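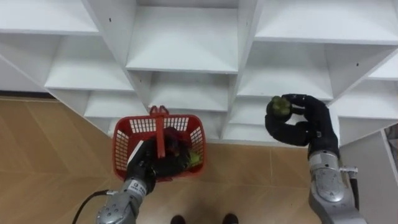
I trained new stockers at the Branwood grocery for most of my working life, and in March I started driving robot arms for Mernilora. The two jobs are closer than either side likes to admit. In both of them you do a simple thing over and over while a learner watches, and the learner picks up everything you do, including the parts you would rather keep to yourself.

My opinion is that the person doing the showing should have a say in what gets kept. At most places, mine included until recently, he doesn't. He does his runs, goes home, and somebody at a desk sorts them into good and bad. The desk person goes by the clock and the final result. Did the item leave the shelf, did it end up in the basket, how long did it take. Those are fair questions, but they leave out most of what I would want to know about a trainee.

The task we have been on is shopping, more or less. There is a shelving unit with square cubbies, some produce, and a red basket with a handle. I move my own hands and the robot's hands follow. One hand carries the basket and the other one picks. A child could do it with bare hands in a few seconds. Through the robot it takes real concentration, and I was bad at it for longer than I expected.

A good part of the trouble is touch. I can see the fingers reach the thing on the shelf, but I can't feel them get there. When you pick up a tomato in a store your hand has made a dozen small decisions before you lift it. Through the arms I have to make those decisions with my eyes, and with round things I have one chance to get a finger behind before they roll.
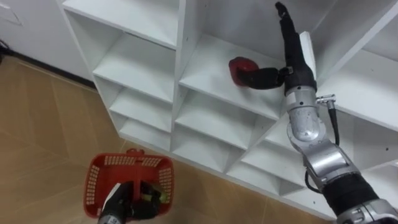
One hand in the cubby, one hand on the basket.

I found a way around it. I bring one finger in against the item and use the cubby wall as a second hand. It looks sloppy. Kai Fuchs, who was sorting our runs then, threw out 72 of mine in one batch because the approach was "off center." To him a clean grasp comes straight in from the front and closes evenly on both sides. I understand why someone would like that. It is easy to look at and easy to compare.

But I think he had it backward, and I told him so. The wall is always there. A robot that has seen a person lean on it has learned something it can use when an item is tucked off to one side. A robot that has only seen straight grasps in the middle of the shelf is going to have a bad time in any store I ever worked in. Customers push things into corners. Kids put the pepper back where the onions were.

We argued about it over lunch for a week. To his credit, he then sat down and drove the arms himself. He did 100 runs. After that he put some of my batch back in.

That is the change I would make everywhere. Anyone who grades demonstrations should have to give a fair number of them, and should have to do it again every time the task changes. I don't think it matters much whether they get good at it. They need to find out which things are hard, because from the desk the hard things and the easy things look about the same.

Take the drop. Everyone who watches thinks the grasp is the whole job, and once the item is in the hand they relax. I have spoiled more runs over the basket than at the shelf. The handle stands up in the middle, and the hand holding the handle is large, so there is less opening than you think. You have to pick a side and come in over it. 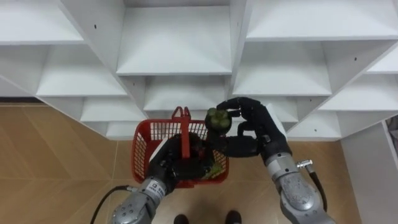

Coming in beside the handle, over the right half of the basket.

I slow down there. Unell, the software we use to review runs, marks any stretch where the hand barely moves, and for a while those stretches were being trimmed out as dead time. I call that throwing away the lesson. When I trained people on the floor I would tell them to stop before they set down eggs. The stop was part of the work.

There is an argument on the other side and I will give it its due. Drivers have habits. I have some that are just habits, with no wisdom in them. I raise the right hand higher than I need to. I drift left when I'm tired. If you kept everything from everyone, the robot would learn my tired afternoon along with my good morning. Somebody has to choose, and the somebody should not be only me, grading my own papers.

So let both people choose. Have the driver mark a run when it ends, with a sentence about anything odd. "Leaned on the wall on purpose." "Slipped, recovered, keep it." It takes a few seconds. We tried it on a set of 185 runs and I would say I changed my mind about my own work more often than Kai did.
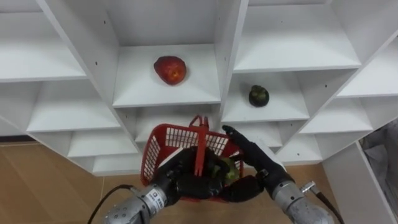 Speed is the other thing I would stop worrying about, at least early on. The pressure is always for more runs in a day, and a driver who is counting will grab whatever is closest and easiest. I know because I have done it. Put an apple in one cubby and a dark green vegetable one level lower and to the right, and there is a choice to make before anything moves, even with both hands already on the basket. I used to go for the apple every time because it was red and I could see it well against the white. That is my eyes talking, and it says nothing about how to shop. When I took my time I started switching the order, and reaching low first, and the runs got slower and more different from each other. I would take fewer of those over 500 quick ones of the same reach.

Mernilora pays by the hour, and I want that to stay. A place that pays by the run will get runs. I have seen what piecework did to the way people stocked shelves, with the front row straight and nothing behind it, and I wouldn't want to teach that to a machine that will repeat it all night.

— Crescencio Rivas

Home Opinion Work Letters Archive Subscribe

Comments

dkadrić_floor2
I ran the same kind of arms at Kadrić and we had the trimming problem too. They cut every pause and then wondered why the thing dropped stuff. Agree on the drop being harder than the pick.

Patty in receiving
The part about piecework is right. Front row straight and nothing behind it, I laughed out loud.

marlow77
Disagree on letting drivers mark their own runs. Everyone thinks their slip was on purpose. I'd have a second driver do it, someone who does the same task but wasn't there.

Kai Fuchs
It was two weeks of lunches. I still think a few of the 72 belonged in the trash, but the wall thing was a fair point.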